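The gray bin by the door - how do you all run yours?
Household & Organizing > Bins, Baskets and Drop Zones
33 replies, showing the first page

krystyna_lis
Posted 2/4/26

OK so I finally did the thing this board has been telling me to do for ages, and I put one big gray bin on the table and made a rule that anything without a home goes in there until I deal with it.

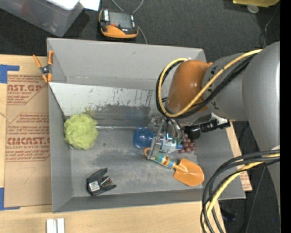
I love it so much more than I expected to! I used to have little piles on every flat surface in the house (stairs, top of the washer, the arm of the couch) and now there is one pile and it has walls. The trowel would normally be out on the back step until June. The green bath pouf was going to spend its life on the hall shelf because I bought it and then forgot which bathroom it was for. Blue bottle, same deal, it travels.

What I want to know is how the rest of you run yours. Do you empty it every night? Do you let it fill up? Do kids get their own? I have two of them, nine and twelve, and the twelve year old has already asked if she can have a separate one with a lid, which I find suspicious.

HolzerHermine
Yay, welcome to bin life! We have had ours for 3 years and I would sooner give up the microwave.

We empty it every night after supper. Everybody takes out what is theirs and walks it to where it goes, and whatever is left is mine to decide about. It takes less time than the kettle. If you skip two nights you will feel it, so don't skip two nights.

Are those grapes in with the trowel??

krystyna_lis
They are grapes in with the trowel, yes. Anything without a home, I said, and I meant it.

HolzerHermine
I am getting my coat and coming over there to move them.

dorota_z
I'm going to disagree with Hermine on the nightly thing, in a friendly way. We tried it and it turned into one more chore on the list, and by the second week I was the only one doing it. Now we empty when we can't see the bottom. Some weeks that's twice, some weeks it's not at all, and it works great for us! The bin is allowed to be messy. That is the whole point of having it, for me. If I have to sort it every night I may as well put things away the first time.

But food, no. I'm with Hermine on food. We have a bowl for that.

HolzerHermine
"May as well put things away the first time" - well, yes, Dorota, that would be the dream, but do you know anyone who does?

dorota_z
My mother. She is exhausting.

kacper_toma
Longtime reader, big fan of a bin. I want to talk about the SIZE because I think people get this wrong all the time.

Big and shallow beats small and deep. With a deep one everything goes to the bottom and you end up digging, and then you stop looking, and in the spring you find a library book. With a wide one you can spread stuff out in one layer and see it all. I have the Berkora one in the larger size and I can stand over it with a coffee and know what I've got.

Also light inside, if you can get it. I had a black one first and lost a black glove in it for most of a winter.

krystyna_lis
Kacper this is exactly what I noticed! With the gray you can spot that pouf from across the room. Not that lime green needs a lot of help.

What do you do about dirt though? I gave the trowel a wipe before it went in but I don't trust anybody else in this house to do that.

kacper_toma
Old dish towel on the bottom, on one side only. Dirty things go on the towel side. When the towel gets gross you shake it out over the flower bed and toss it in the wash. Been doing it since we got the dog.

L_Pawlak
I'm going to be the grump, sorry. I don't think garden tools belong in a house bin at all, towel or no towel. A trowel has a home and the home is a hook in the shed. If it's in the bin it means the person didn't want to walk to the shed, and the bin is letting them get away with it. Same with the bath pouf, that goes on the hook in the shower.

I like bins! I have bins! But mine have one job each. One is mail, one is hats and gloves, one is things going back to other people. When you say "anything without a home" and then everything in it has a home, it's a lazy bin.

dorota_z
Lazy bin is going on a label and I'm putting it on mine tonight.

krystyna_lis
Leokadia I hear you, and I laughed out loud, but the shed hook is in a shed that is across a wet yard and it was dark. The trowel will get there. It's got that loop on the end of the handle so it's all ready for a hook!

And the handle is striped like a popsicle, so I don't mind looking at it in the meantime. It has been gray and raining here since forever and I think I'm starved for color.

L_Pawlak
OK the striped handle is cute, I'll give you that. My trowel is brown and I lose it in the dirt every single year. I would pay extra for orange.

HolzerHermine
You can wrap your own! I did all my hand tools with colored tape, the grippy stuff they sell for bike handlebars. It came through a whole summer of me leaving them out in the rain. Clean the handle first with rubbing alcohol or it slides around.

L_Pawlak
Now THAT I'm going to do. Thank you.

mudroom_mel
Jumping in from the other thread. Does anybody use a bin as a "going upstairs" bin? We have a split level and I can't decide if I want one at the bottom of the stairs or one at the top and one at the bottom. My husband says two bins is how it starts.

kacper_toma
He's right, and you should do it anyway. One at the top, one at the bottom. Whoever goes up takes something up. Get ones that are the same so they look like you meant it.

dorota_z
One. Please, one. We had a top bin and a bottom bin and stuff just moved back and forth between them for months. I carried the same bottle of sunscreen up and down those stairs all of last April.

mudroom_mel
This is not settling our argument but I'm enjoying it.

kacper_toma
Dorota, was the sunscreen in the one layer or was it at the bottom of a deep bin? Asking for my theory.

dorota_z
Deep. Fine.

HolzerHermine
Coming back to bottles for a second. Krystyna, do yours lie down or stand up? We had a leak from a water bottle that soaked a whole stack of school forms. Since then, bottles stand in the corner with the lid checked, and paper never goes in the bin. Paper has its own tray.

krystyna_lis
Mine's lying down, as you can tell, but I'm adopting the corner rule as of now. And no paper, good call. I hadn't even thought about paper and we are coming up on permission slip season.

Rules so far, on the fridge as of ten minutes ago: no paper, no food (FINE), dirty things on the towel, bottles stand up. My nine year old read it and asked if socks are paper.

L_Pawlak
What's the ruling on socks?

krystyna_lis
Socks are allowed in pairs.

HolzerHermine
Oh that's strict. I like it.

sevenhooks
I have a question about the table. Do you all keep it on a table or the floor? Ours is on the floor and the cat thinks it's hers. I've been eyeing one of those low benches from Todudero so it's up off the ground, but the bin would stick out over the front by a hand or so and I'm scared someone will catch it with a hip.

kacper_toma
Table height all the way. If I have to bend down I won't sort it. Don't let it hang over the front though, my brother did that and he wore the contents. Turn it the other way if the bench is long enough.

mudroom_mel
Floor for us, with small kids it has to be. They can reach it and they do put their own things in. On a table it's just the grownups' bin.

krystyna_lis
Table for now, on the old light wood one, and I do like being able to see right down into it. But I hadn't thought about it being the grownups' bin, mine are tall enough now but that's a good point for anyone with little ones.

The twelve year old is still pushing for the lid by the way.

L_Pawlak
No lids. On this we must all agree.

dorota_z
No lids.

HolzerHermine
Lids are fine if they're clear! I had one at the lake and it kept the spiders out.

dorota_z
Hermine.

HolzerHermine
I said clear!

krystyna_lis
Moving the grapes to a bowl now, for the record. Will post again after a couple weeks of the new rules and let you know if the towel side survives my family.

Page 1 of 2
Next page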